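4. Loading songs and preparing a set

This section covers importing backing tracks into the Plellau stage player, assigning them to a set list, and routing the click and cue channels. Complete section 3 (Audio outputs) before you begin. The player will not open the set editor until an output device has been selected.

4.1 Supported files

The player reads WAV, AIFF and FLAC files at 44.1 or 48 kHz. MP3 files can be imported but are converted to WAV on import and take up correspondingly more storage. All songs in one set must share a sample rate. If they do not, the player resamples the minority files and marks them with an R in the song list.

Lyric sheets may be attached as plain text. Chord charts must be in the Ditetti chart format, version 2 or later.

4.2 Importing a song

1. Connect the USB drive to port A. Port B is reserved for the foot controller.
2. Press LIBRARY, then IMPORT.
3. Select the song folder. The folder name becomes the song title and can be changed later under EDIT > TITLE.
4. Turn the encoder to assign each file to a track. A song may hold up to 13 tracks, including click and cue.
5. Press CONFIRM. The status light flashes amber while files are copied and turns green when the copy is finished.
6. Press EJECT before removing the drive.

Caution: Removing the drive while the light is amber may corrupt the library index. If this occurs, run LIBRARY > REBUILD. Set lists are kept, but track colours and custom song titles return to their defaults.

4.3 Setting tempo and key

1. Open the song and press TEMPO.
2. Enter the tempo in beats per minute, or tap the foot switch 4 times in time with the track.
3. Press KEY and select the original key of the recording.
4. If the singer needs a different key, set TRANSPOSE in semitones. Drum and click tracks are excluded automatically if they have been labelled as such.

Note: Transposing by more than 2 semitones in either direction produces audible artefacts on sustained vocals and brass. For cover versions in a distant key, a re-recorded backing track gives a better result.
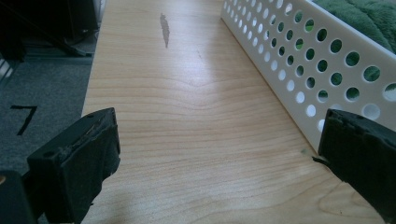

Can one song appear in two set lists with a different key in each?
Transposition is stored with the set entry, so each set list keeps its own key and the library copy is left at the original pitch.

4.4 Building a set list

1. Press SETS, then NEW.
2. Enter a name. Names are limited to sixteen characters and appear on the foot controller display.
3. Highlight a song and press ADD. Repeat for the remaining songs. A set list may contain up to 100 entries.
4. To change the order, hold SHIFT and turn the encoder.
5. For each entry, choose an end action: STOP, PAUSE or SEGUE. SEGUE starts the next song on the following downbeat and requires a tempo to be stored for both songs.
6. Press SAVE.

Note: Unsaved changes are discarded at power-off. An asterisk beside the set name indicates unsaved changes.

4.5 Routing click and cue

Click and cue must never be sent to the main outputs. The factory routing places both on output 4, which is intended for the drummer's in-ear feed.

1. Press ROUTE.
2. Select CLICK and confirm that only output 4 is lit.
3. Repeat for CUE.
4. If other performers also require the click, send it from the monitor mixer. Owners of the Ngubane eight-channel expander may instead assign outputs 5 to 8 individually.

Caution: Set the in-ear level to minimum before the first playback. The click is generated at full scale and is not affected by the song volume control.

4.6 Copying a set to a second player

A backup player must run the same firmware version as the main unit. Connect both units with the Sadia link cable, press SETS > SEND on the main unit, and press ACCEPT on the backup. Song files already present on the backup are skipped. Routing is not transferred and must be entered separately on each unit, as described in 4.5.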